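Sourdough starter rising, then collapsing before bake time
Ticket 388
Product: Zurnier countertop proofing box
Opened by: Saranya Thevar
Handled by: Wafula Nzioka, Magesa Baking Help Desk
Opened: July 15, 2019
Status: Closed, solved

First message from Saranya

Hi Magesa team! I'm having so much fun with the proofing box, and my sandwich loaves have never been better, but my rye starter and I are not getting along. I feed it after dinner, put it in the box, and by breakfast it has gone up the jar and come right back down again. There's a high-water mark of dried paste on the glass and a soupy puddle underneath. It smells like nail polish remover. The bread I make with it spreads out like a pancake and tastes sharp enough to make my kids pull faces.

What I've tried so far: a new jar, bottled water, a different bag of rye (the Gendthorpe stone-ground, which is lovely stuff by the way). Same result each time. Is the starter dying?

Reply from Wafula

Hello Saranya, and thank you for such a clear write-up! Good news first: your starter is very much alive. That solvent smell is a hungry starter, one that has eaten everything you gave it and is waiting for more. Rye moves fast, and stone-ground rye moves faster still. I'd like to know three things before we change anything:

What temperature is the box set to?
How much old starter do you keep when you feed, and how much flour and water go in?
Where does the box sit in your kitchen?

Please leave the recipe alone until you've answered, so we can see what's really going on.

Saranya

The box is on the bread setting, same as for my loaves. I keep half the jar and top it up with a few spoonfuls of flour and a splash of water until it looks right. No scale, I'm an eyeballer! The box lives on the counter next to the oven.

Wafula

That explains a lot. You're keeping plenty of hungry old starter, giving it a small meal, and parking it somewhere warm all night. It finishes eating long before you wake up. Work through the steps below in order, one change per feeding. I know it's tempting to do them all at once, but then we won't know which one fixed it.

Step 1. Move the box

Take it away from the oven and put it on a clear stretch of counter or table, out of the sun and with space around the vents. The sensor sits near the back wall of the box, and a hot oven next door can throw it off. Leave the lid on while it settles.

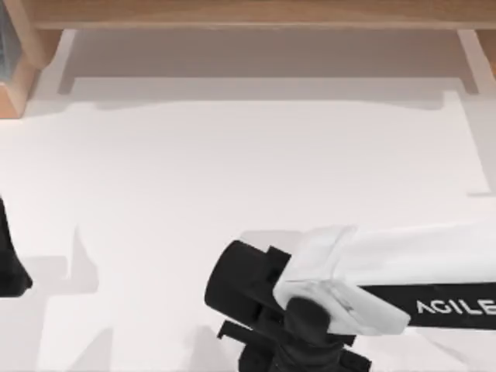
Step 2. Feed by weight

Borrow a scale if you have to. Keep one spoonful of the old starter, 10 grams or so, and add 50 grams of rye flour and 50 grams of water. Stir until there are no dry bits. It will be stiffer than you're used to -- that's fine, rye drinks up water as it sits.

Step 3. Turn the box down

Use the low setting overnight. Put a rubber band around the jar at the level of the paste, and write down the time you fed it and the time you first see the top go flat or start to dimple. That second time is the one we care about.

Step 4. Repeat for 48 hours

Feed it morning and evening on the same amounts. Don't bake with it yet, but do save the discard for crackers. The Pliltier recipe card that came in your box has a great one with caraway.

Saranya, after step 2

Scale borrowed from my neighbor. Wow, I was nowhere close to even amounts! Still fell overnight, but not as far, and the smell is much milder.

Saranya, after step 4

It WORKED! This morning it had nearly doubled, with a domed top and little cracks all over it, and it smelled like apples. I baked 2 loaves, and both held their shape. The crumb is still a bit tight in the middle. Should I worry?

Wafula

Those cracks on top are exactly what I was hoping to hear about! Don't worry about the crumb. Rye is dense by nature, and if you sliced it the same day, it hadn't finished setting. Wrap the second loaf in a towel and leave it until tomorrow before you cut it. If it's still gummy after that, bake the next one 10 minutes longer with the heat a little lower.

Saranya

Guilty, I cut it while it was warm. The second one is wrapped and hidden on top of the fridge. Crackers were a hit too!

Closing note, Wafula

Cause: too much old starter carried over, small feedings, box too warm overnight.
Fix: box moved away from oven, feeding by weight, low setting overnight.
No fault found with the box. Customer is keeping the scale -- the neighbor is getting a loaf for it.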